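We use cookies to remember your gallery settings. OK / Manage

Kellen Room Reset: the gripper fault gallery

So many of you asked for this one after the spring update, and I'm thrilled to finally get it up. Kellen is our two-armed tidying setup, and for most of a season it did lovely work in the practice bedroom at Nygård. Then, at run 239, the right gripper closed on a wrapper, got the signal to let go, and just didn't. The arm carried on with its list as if its fingers were free. Everything after that was a mess (a fascinating mess!), and it took us until June to get to the bottom of it.

The short version: the finger position sensor had drifted, so the controller believed the hand was open when it was still holding tight. Pledon, who built our controller board, had a check for exactly this kind of mismatch. We had switched it off back in the early runs to save a few milliseconds per grasp. Yes, really. I still wince.

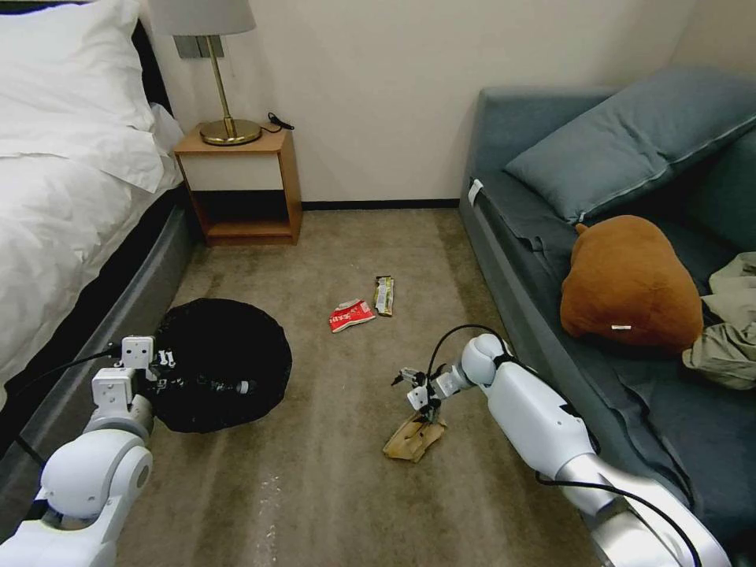
What happens if a gripper won't let go in the middle of a job?

The arm stops where it is, holds its position, and waits for a person to press the release on the control box. Force on the fingers drops first, then the joints go slack one at a time so nothing falls onto the carpet.

Floor pickup with the black bag on the carpet over by the bed. Wrappers and a crumpled paper bag are about as hard as it gets for a sensor like ours, as thin stuff barely moves the fingers apart and a small drift can hide in there for ages.

A word on cables, too, as I get mail about them every single time. The black one looping near the right wrist was our first suspect and we spent two whole evenings swapping it out. It was fine! Poor cable. We kept the spare anyway.

The fix itself is almost embarrassingly small. The Pledon check is back on, the fingers now re-zero before every tenth grasp, and the stop button moved to where you can slap it without leaning past an arm. That last change came from the Zama workshop, where they'd had a near miss of their own and wrote it up beautifully. Go read it if you run anything with two arms and a person nearby.

We're at run 319 now and the fault hasn't come back. I'd love to see it get to 4,000 before I relax, but what a good feeling to watch it work through a floor again. If you've had sensor drift on soft or crinkly things, tell me everything in the comments!

269 likes · 14 comments · Share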